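Working Surfaces for Thin Sheet Goods: Tabletops, Edges and Foam Wrap
Speaker notes, Hirano session, August 31, 2019

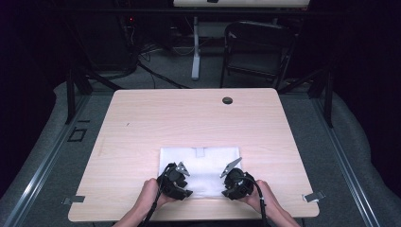 Kimie Tsuji wrote back on the first draft that the talk spent too long on the sheet and too little on what lies under it, and that most trouble she sees at packing tables starts with the surface. I have reordered accordingly. Surface first, then edge, then sheet.

Slide 2. Surface
Light wood, fine grain. Say why the grain matters: a thin white sheet on a pale, streaked top has low contrast, and a worker looking for the sheet's edge has to find it by shadow. On a dark top the edge reads at once, but dust and lint read too. Grelier supplies the same top in both finishes. We bought pale for the main room and dark for inspection. I would do the same again.

Marks. Small specks and scuffs are normal on a pale top and should be left alone unless a fingernail catches on them. If it catches, sand locally and reseal. Do not wax. Wax transfers to foam and then to whatever the foam wraps.

Slide 3. Cable opening
One round hole near a far corner is enough for a table of this type. Keep it away from the near edge. A hole in the working area will catch a sheet corner sooner or later, and small parts go down it. If the table has to be turned around, turn the top with it so the hole stays at the back.

Pause for questions on drilling. Grommet goes in after sealing.

Slide 4. Clamps and frame
Brackets at the front corners hold the top to the framework. Check that they are tight by pressing down on each corner in turn. A top that rocks by even a small amount makes folding harder than it should be, and people compensate by leaning on it.

Brackets that stick out past the side of the top will snag a wide sheet. Two answers: cut the sheet narrower than the top, or cover the bracket. The Trivine covers fit but come off when the table is cleaned. We cut narrower.

Dark rails around the table are useful for one thing beyond stiffness. They give a straight line to square the sheet against by eye.

Slide 5. The sheet
Foam wrap or soft cloth, the handling is similar. Both wrinkle when they come off a stack and both look uneven when light passes through them. A wrinkle is not a defect. A crease that stays after the sheet has been laid flat for a minute is.

Cut size in our trial was 300 by 400 mm. Hatsue Sugawara asked for 200 by 400 as well, for narrow items, and that size turned out to be the more awkward one, as it rolls at the long edges. Mention it, do not dwell on it.

Tab. Place the sheet with its tab or label patch at the far edge, facing up. It then serves as the orientation mark and stays clear of the first fold.

Slide 6. Fold sequence
Lay the sheet near the front of the table, within forearm reach. Hold both sides before moving either. Take up slack toward the sides, set down, release. Bring the near edge up to a point just short of the tab. Smooth from the middle outward. Turn, repeat.

Keep anything trailing from the wrists, sleeves included, toward the body and off the sheet.

Stack no more than 6 folded pieces before moving them to the tray. Above that the lower ones take a set.

Slide 7. Cleaning
Dry cloth first, damp cloth second, dry again. Tiltia wipes leave a film on sealed wood and I no longer recommend them. Clean around the grommet with a brush.

Leave the last slide up during questions. Cut list and supplier sheet are at the back of the room.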